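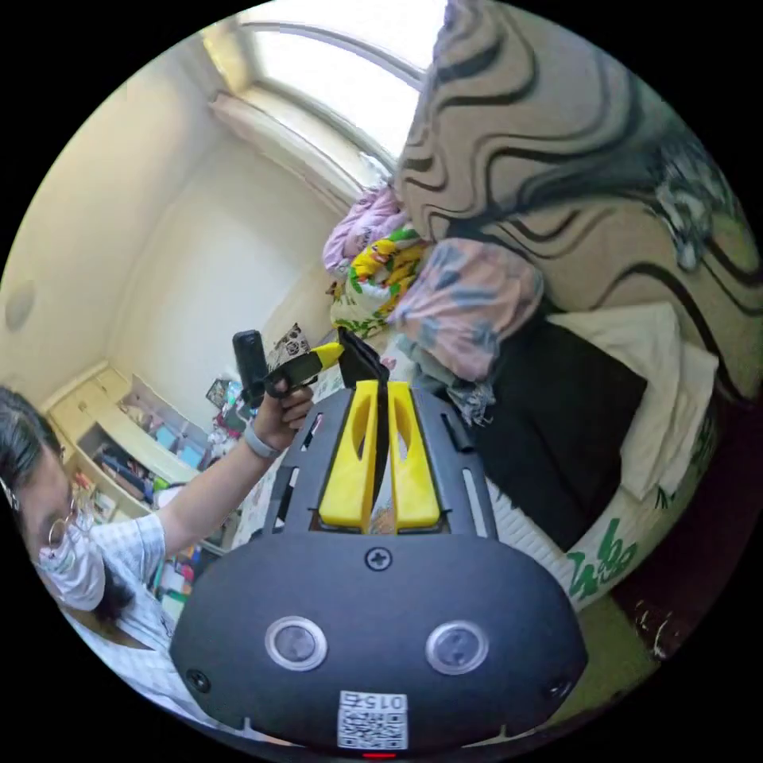 Gripper 015 in the bedroom, yellow fingers up, window at the back.

Koldale Open House - your questions

Put together fast after the April 2018 visit, mostly from the emails. Next one is in June. If your question isn't on the list write to Hugo Bouvier at the front desk, he reads everything, just not quickly.

What is the open house?
An afternoon at our two sites in Morkness. First the apartment, where people work through ordinary household jobs with hand-held grippers. Then the Bodin hall, five minutes on foot, where the robot arms are. You see both. Plan on three hours with the walk and the coffee.

Do I need to book?
Yes. 54 places in June, no standby list. Last time people turned up at the door hoping and we had to send them home, which was no fun for anyone. The form goes up on the visits page two weeks before.

How much?
Free. Parking at the hall is not free, sorry, it's the city's lot.

Why do you start in a bedroom?
Because fabric is hard. Blankets slide, pillows squash, a shirt is never the same shape twice. A block on a table is a block on a table. Fabrice Boyer runs the apartment sessions and he'd rather show you the hard stuff first, then anything you see in the hall makes more sense.

Is it a real bedroom? Looks lived in
Set up to be like one, yes, and left that way. Stuff on the shelves, several pillows that don't match, clothes on the furniture. We got asked in April if we could tidy up for the visitors. No. A robot trained in a showroom is good at showrooms.

So is a person doing the work, or the robot?
In the apartment, a person. They hold the grippers and do the job by hand, and the recordings go to the team at the hall. At the hall the arms try similiar jobs on their own. Some visitors were dissapointed by the first half, they wanted robots from minute one. Please read this part before you book.

How many recordings do you have?
577 from the bedroom when we last updated this page, and over 3,000 if you put all the rooms together. The kitchen is the bulk of it. Bathroom is next on the list, Fabrice is not looking forward to it.

Can I try a gripper?
Yes, at the end of the apartment part, one visitor at a time. Squeeze, pick up, put down. It's harder than it looks - you lose your sense of touch and you find yourself staring at the fingers. Most people drop the first thing. Take off big rings and bracelets please. Under 10s only with an adult holding on too.

What are the numbers on the grippers for?
So we know which unit made which recording. Each label has a number and a QR code. If a finger wears down or a unit starts acting up, we can go back and find everything it did. Please don't pick at the stickers. Someone did. We lost most of a morning.

Do I have to wear a mask?
For the bedroom, yes, it's a small room and we're in there with you for a while. Bring your own or take one from the box by the door. Not needed in the hall.

How many people fit in the apartment at once?
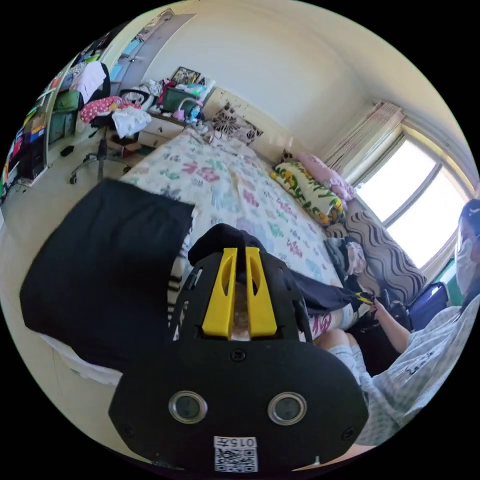

Six visitors plus the person working plus Fabrice, and at that point you are friends. Groups go in for 20 minutes, the rest wait in the hallway where there's a screen. Whoever is working needs the side of the bed clear, so stay near the door, don't sit on anything, don't lean on the shelves. If you want a better look at something ask and we'll stop.

Can I talk to the person working?
Between takes, sure. Not during. Wait until the gripper is down.

Photos?
Fine in the hall. In the apartment ask first, and no flash at all, it messes with the recording. No video in either place. We know, we know.

What robots will I see at the hall?
Depends on the day, really. In June the plan is two arms at a table with towels, and the Kosurlow cell if it's back together. It was in pieces at the April visit and we promised it on the poster, so apologies again to everyone who came for that one.

Do the arms ever get it wrong?
All the time. In the month before the April visit we ran 243 towel folds and kept a list of what went wrong on the wall by the coffee machine. Still there, go have a look. Corner missed, two towels grabbed, towel on floor (a lot of towel on floor). We won't hide a bad run from you, and if one happens while you're watching just let the operator reset.

Is it safe?
The arms are behind a low barrier with a line on the floor. Stay on your side. The operator has a stop button and will use it if someone steps over, then everybody waits for the restart.

Wheelchair access?
Hall yes, step-free, restroom too. Apartment is one floor up and the elevator is narrow, 27 inches at the door. Tell Hugo when you book and he'll run the apartment part on the big screen at the hall, with Fabrice on the line so you can still ask things.

Can I bring a school group?
Not to the open house. Mondays during term, max 15 kids, separate form. Ask for the Bodin schools sheet.

Do you sell the grippers?
No. Or lend them. We get this one every single time.

I want to do the recording work, are you hiring?
Sometimes. Leave your name at the desk with the days you can do. Steady hands help, patience helps more, same pillow 30 times in a morning and it's still got to be done properly.

What if I'm running late?
Go straight to the hall, not the apartment. We can't open the door mid take. You'll be put in with the last group if there's space.

Is there food?
Coffee, tea, cookies at the hall. Nothing in the apartment please, crumbs.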